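Why Is Cardboard So Strong?
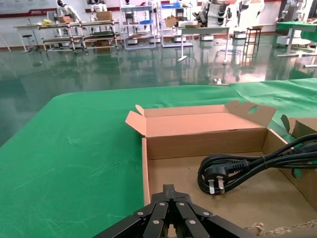
An open cardboard box. Its inside is light tan corrugated cardboard.

Paper is easy to bend and easy to tear. A cardboard box is made of paper too, but it can hold a stack of books. The difference is in how the paper is put together.

What is inside?

Most boxes are made from corrugated cardboard. "Corrugated" means folded into ridges or waves. If you look closely at the cut edge of a piece, you will see a wavy line between two straight lines. The straight lines are flat sheets of paper called liners. The wavy line is a sheet called the medium, and each wave in it is called a flute.

How do the waves help?

Each wave is a small arch. Arches are good at holding weight, and builders have used them in bridges for a very long time. When something presses down on an arch, the push spreads out along its sides. A sheet of cardboard has rows and rows of these arches side by side.

The waves also hold the two liners apart. This makes the sheet stiff. The spaces between them are full of air, so the cardboard stays light. When a box gets bumped, the waves can squash a little and protect what is inside.

In the walls of most boxes, the flutes run up and down, like tiny columns. That helps the boxes at the bottom of a pile carry the ones on top.

How is it made?

At a factory, paper is warmed with steam so that it bends without cracking. It passes between two big rollers with ridges on them, and the ridges press it into waves. Glue made from starch, often corn starch, goes on the tips of the waves. Then the liners are stuck on, one on each side. The finished board is cut, creased, and folded into boxes.

Try it yourself

You need 3 sheets of paper, two cups, and some coins.

Set the cups a hand's width apart and lay one flat sheet across them. Add coins to the middle, one at a time, until the paper sags.

Fold the second sheet back and forth like a fan. Lay it across the cups so the folds run from one cup to the other. Put the third sheet on top and add coins again. Which bridge held more?

What happens to old boxes?

Old boxes can be mixed with water until they turn into a mush called pulp. The pulp is cleaned, pressed flat, and dried to make new paper. The tiny fibers get shorter each time, so new fibers from trees are often mixed in. Greasy or food-covered cardboard may not be allowed in your recycling bin, so check the rules where you live.

Words to know

Flute: one wave in the middle layer of corrugated cardboard
Liner: a flat outside sheet
Pulp: wet, mashed-up fibers used to make paper

Written by Sneha Bansal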